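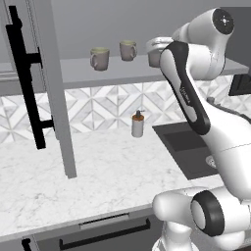 Kitchen help wanted, Wenalthorpe. Mumari is a small lunch place, soups and flatbreads mostly, and we need one more pair of hands thru March. Start right away if you can.

21 hours a week, mornings. 720 a month plus meals. Chopping, dishes, packing orders for the Ademitz offices. No experience needed, we'll show you.

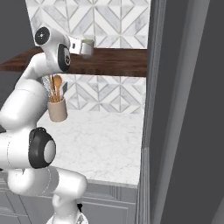 Cleaning is a big part of it, better say so now. Floors every close, fridge gaskets twice a week. Walls too, and we mean the whole backsplash, right down to the counter. Relu Nedelcu runs closing and he will check.

Must be 18, ok with early starts, able to lift a full stock pot. Food handler card is a plus but you can get it after you

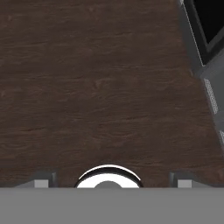
start, we pay for the class. Parking in back, bus stops on Skoryk Street.

To apply stop in after 2 and ask for Ayana Negash. Bring a phone number and the days you cant work. No resumes neccesary.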